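## Gripper trial: things people keep asking me

**Which grippers are you comparing?**
Two hand-held ones, the Grenurex and an older one Savita Katiyar lent me from Bakthorpe. Same camera on both, so I'm only arguing with myself about the fingers!

**Why foam pads?**
Bare plastic let go of smooth handles far too often for my liking. I did 60 picks with each set and the foam won easily (it does collect fluff, mind).

**Do you need a special table?**
No, mine's just wood with a big sheet of white paper on it. I lay one thing down, usually something with a handle, and come at it with the fingers open.
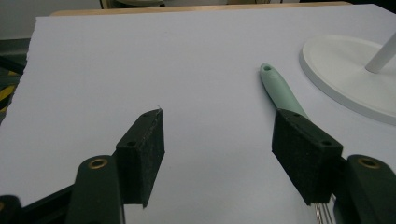

**How long does a round take?**
Some 30 minutes, longer if I stop for tea.

**Can I borrow the pads?**
Yes, ask me or Igor Brzozowska. Spare screws are in the tin, please put them back.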